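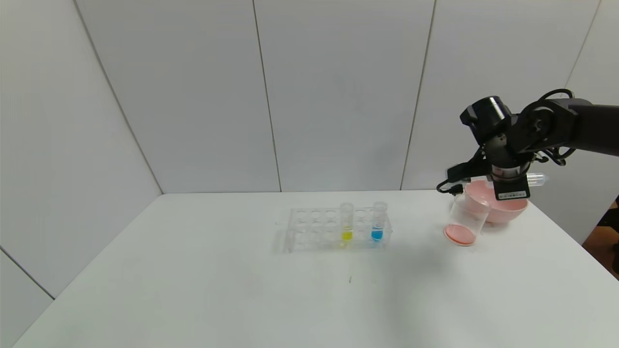

Orneck Hand-Dyed Sock Yarn - Cerine Colorway

OK, so I'm a little in love with this one. Cerine is the pink I've been chasing since I started dyeing, and I finally got it to the point where I'm happy to put a label on it and let other people knit with it. It's a soft, slightly dusty pink with deeper rosy patches where the dye pooled, and now and then a tiny streak that goes almost peach. If you like your yarn perfectly even, this probably isn't your skein (have a look at Flesik, my gray, which behaves itself much better).

The base is my usual Orneck sock blend, 75% superwash merino and 25% nylon, four-ply with a good firm twist. I've worn socks in it to garden, to walk the dog and, I'm sorry to say, to take the trash out, and the heels are still there. It's springy in the hand and gets softer after the first wash. It does bloom a bit, so don't panic if your swatch looks gappy straight off the needles!

The details

Fiber: 75% superwash merino, 25% nylon
Weight: fingering
Skein: 100 g, 437 yards (400 m)
Suggested needles: US 1 to US 2
Gauge: 30 to 32 stitches over 4 inches in stockinette
Dye batch: 109
Item number: 2636
Care: cool wash in a mesh bag, dry flat

How I dye it

Cerine goes through the pot 3 times. First comes a very pale wash over the whole skein, which takes the white off and gives the later colors something to sit on. Then I let it cool all the way down, usually overnight, and go back in with the pink, low in the water so the skein bunches up and takes the color unevenly. The last round is just a sprinkle of dry dye on the bits that stick out. That's where the peach comes from, and I have no control over it at all, which used to drive me up the wall and is now my favorite part.

I mix all my dyes as 1% solutions and keep notes on every batch in a fat green notebook. Batch 109 has a whole page to itself and most of that page is crossed out. The trouble with pink is that the red in it grabs the wool faster than anything else, so you heat it a touch too quickly and end up with a bright splotch on one side and nothing much on the other. I slowed everything down, added the acid in two goes and stopped peeking under the lid. Much better!

Every skein gets rinsed until the water runs clear and then hung up in the back porch. You may still see a faint tinge the first time you wash your finished socks, especially in the deeper patches, so please keep them away from your white towels that first time.

What to knit with it

Socks, obviously. One skein makes a pair for most adult feet with enough left for a little something. I'd stick with a simple pattern - plain ribbing, a slip-stitch heel, maybe a small cable up the side. Busy lace gets lost in the color changes. Ermelinda Frade made a pair of long cuffed ones with the heels and toes in Flesik and I've been jealous ever since.

It's also lovely in a shawl. My own Tu shawl pattern takes three skeins, and I've knit it in Cerine, Flesik and undyed cream, in big chunky stripes. If you're making something large out of Cerine alone, alternate skeins every two rows. Even within one batch they vary, and a hard line across the middle of your back is no fun to find at the blocking stage (ask me how I know).

Baby things work too, with the usual warning that superwash grows. Swatch, wash the swatch, measure it again. I know, I know.

Ordering

Skeins come twisted and unwound. I'm happy to cake them for you if you leave me a note at checkout, but caked yarn can't come back, so only ask if you're sure. Unwound skeins can be returned within 30 days as long as they still have their label.

I dye in small batches, and when Cerine sells out the next lot will probably be ready in October. It won't match this one exactly, so if you're on the fence between one skein and two for a bigger project, get two. Leftover skeins make very good presents.

A few things people have asked

Can I felt it? Sadly no, superwash won't felt. Lourenço Moreira tried it on purpose with a hat and just ended up with a very clean hat.

Does it come in a heavier weight? Not yet. I've got a DK base on trial and I like the feel, but the pink comes out flatter on it and I'm not done fiddling.

Can I get mini skeins? Yes, 20 g minis in both Cerine and Flesik are listed under Minis. Orders placed before noon usually go out the next morning.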